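Apr 14, 2020

Day whatever of staying in. Quick one, bread is in the oven and I have 20 min.

So the jigsaw. 1,000 pieces, a harbor at Lorente, bought in August and shoved in the closet behind the vacuum. Finally opened it. Sky first, which was dumb. Never sky first. I had the whole edge done except one piece and spent an entire evening on my knees with a flashlight looking for it. Under the radiator. Obviously. 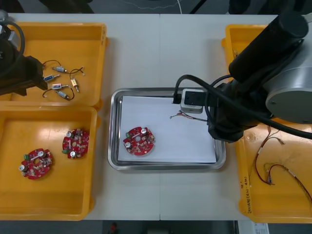 Anyway the boats went faster. Masts are a pain, all the same skinny white line, but the hulls have names on them so you get a little help. I do an hour before work and then "just ten minutes" after supper and then its midnight. My neck is shot.

Other news. Not much. Walked to Bumham and back, saw one dog. Store had flour!! No yeast. Still doing the sourdough thing, loaf two was a brick, loaf three was OK if you toasted it and used a lot of butter. Phone has been awful, Cellgate drops me every time I go in the kitchen, so I've been taking calls sitting on the stairs like a teenager. 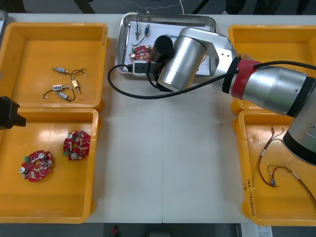 Back to the puzzle. Finished it last night. 1,000 pieces, all there, even the one with the chewed corner. Took it apart this morning, felt bad for maybe a minute. Next up is a secondhand one, a map, 596 pieces acording to the box. Kind of an odd number. Lots of green. I think I'll sort by color this time, in trays, and leave the plain bits until last. Cookie sheets work if you dont need them for cookies.
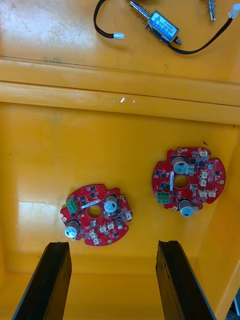 Yellow tray, two red round boards, solenoid on the shelf part.

Also want to read more. I have a library book that was due weeks ago and the library is shut, so. Chapter four. It's fine, too many cousins, I keep flipping back to see who married who.

OK timer going, bread. More when the map is done.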